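Skokton Bench Guide, Section 7: Comparing Two Grippers in the Simulated Kitchen 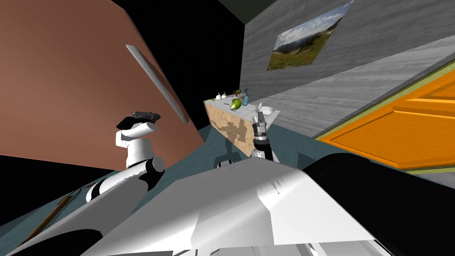
Do both grippers have to run in the same session?
They should. The scores in the Fekside log are only comparable when both arms share the same controller settings, and those settings are fixed at the moment a session opens. If you run one gripper in the morning and the other in a new session after lunch, the log will accept both files, but the comparison table will leave the difference column blank.

This section covers a side-by-side trial of the Ma flat gripper and the Hira two-finger gripper on a two-armed robot in simulation. It assumes you have finished Section 6 and that the robot loads without errors. For trials on a physical robot, use the separate hardware guide. The force limits given below do not carry over.

7.1 Before you start

You need:
Skokton Bench, with the kitchen room pack installed
The gripper files for Ma and Hira
The Fekside logger, running and connected
1,645 MB of free disk space for a full trial with video

Close any other simulation windows. A second window slows the physics clock, and slow runs are marked invalid in the log.

7.2 Assign the grippers

1. Open the Robot panel and choose End Tools.
2. Set Left Arm to Ma.
3. Set Right Arm to Hira.
4. Press Apply. Both arms move to their rest position and the tools reload.
5. Check the name beside each arm. If either one says Default, the gripper file was not found. Go back to Section 3 and install it again.

Left and right always mean the robot's own left and right. In the head view, which looks out over the robot's body, these match the left and right sides of the screen. In the front view they are swapped.

Note: You can assign the same gripper to both arms to check for differences between the arms themselves. We suggest doing this once on any new robot file before you trust a comparison.

7.3 Set the controller

1. Open Control and select Position with Force Limit.
2. Set the update rate to 1,000 Hz for both arms.
3. Set the closing time to 800 ms for both grippers.
4. Leave damping at its default value.
5. Press Lock. The values turn gray and stay fixed until the session ends.

Caution: Do not use Pure Position mode for this trial. It has no force limit, so a gripper that closes on a fixed handle will keep pushing until the solver fails and the room resets. Any unsaved attempts are lost.

7.4 Choose the view

The head view is the default and is the one most people use for handle work. Doors and walls often look steeply tilted in it, because the view follows the head joint. A picture on the wall may look skewed and a long door handle may run at a slant across the screen. The room is still level. To confirm this, turn on the Horizon line under View.

1. Select Head.
2. Move the head until the handle and the counter are both in view.
3. Check that you can see both grippers. In the view at the start of this section, the left gripper is just below the silver handle and the right one is raised in front of the counter, just left of the white bowl.
4. Press Save View. Use this saved view for every attempt.

Black areas are parts of the view where the room has no surface to draw. They do not affect contact or scoring.

7.5 Run the handle test

1. Load the task named Long Handle.
2. Select the left arm.
3. Drive the gripper to the start marker. Stop there and let the arm settle.
4. Press Record.
5. Close on the handle and pull until the tone sounds.
6. Open the gripper and back away in a straight line.
7. Press Stop. The attempt appears in the log.
8. Repeat until you have 7 attempts.
9. Select the right arm, load the mirrored version of the task, and do the same.

Do not turn the wrist during the pull. The handle is slim, and a small twist can change the contact enough to count as a slip.

Note: If the gripper passes through the handle, contact checking is off for that tool. Open End Tools, select the gripper and turn on Contact. Delete the attempts you have already made with it.

7.6 Run the counter test

1. Load the task named Counter Pick.
2. Choose a target from the list. Use the bowl first and the jar second.
3. Raise the gripper above the height of the counter before moving sideways.
4. Lower it over the target, press Record, and close.
5. Lift until the height bar turns green, then hold until the tone.
6. Set the object down and press Stop.
7. Press Reset Objects before the next attempt.
8. Run 7 attempts with each gripper on each target.

Small items such as the garlic bulbs can be used as extra targets. They are not part of the standard score, and their results go to a separate page of the log.

Caution: Keep the idle arm at rest. The collision check between the arms is slow to respond when both are moving, and a light touch between the forearms can shift the base.

7.7 Read the results

Open Fekside and select Compare. Each gripper has one row per task, with columns for holds, slips, peak force and time to close.

Look at slips before time. A gripper that closes quickly and then slips will still show a good time, as the clock stops at first contact. If peak force sits at the limit in every attempt, raise the limit by one step in a new session and run both grippers again.

Results from the head view and the front view are stored together. To separate them, use the View filter at the top of the table.

7.8 Common problems

The arm shakes at the start marker: the update rate was changed after the tool loaded. End the session, set the rate and lock it again.

The handle is out of reach: move the robot base toward the door one step at a time. Write down the final position and use it for the other gripper's runs, mirrored if needed.

The object jumps when touched: press Reset Objects and wait for the clock to show Ready before lowering the gripper.

The comparison table is empty: the logger was connected after the session opened. Attempts made before that point cannot be recovered.

To export the table, continue to Section 8.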